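Kukidow Bench Kit — two-arm set for home and shared workshops

The Kukidow is a pair of arms you put together yourself and bolt to an ordinary table. The kit comes in two boxes, one per arm, with the shell segments, joints, wiring and screws bagged by step. Hands are sold separately, and any hand that fits the Lenditz wrist plate will go on. Allow two evenings per arm if you have built something similar, and over 20 hours for the pair if you have not.

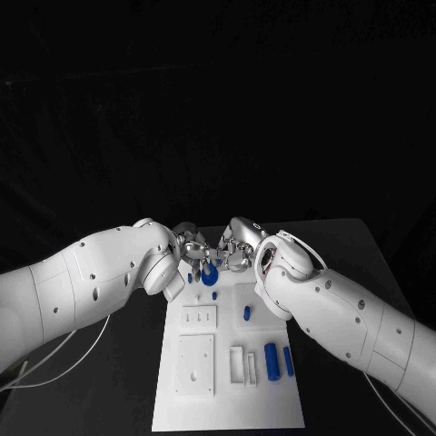

Cables are the part most builders leave until last. Run them before you close the shells, and test every joint through its full travel with the covers off. The thin white leads can hang in loose curves down to the tabletop, as they do under the left arm, but keep them clear of the task board and its small pegs. Jolien Kuipers, who wrote the build guide, ties hers at the table edge only.

Included: arm parts, power supply, table clamps, hex keys, printed guide.
Not included: hands, task board, computer.

Spare shells ship in 9 days — order by segment number, left or right. Wrist covers are the same on both sides.

Questions about a build go to Siebe Boersma at the Van Wijk workshop desk. Please give your kit number and the step you are on.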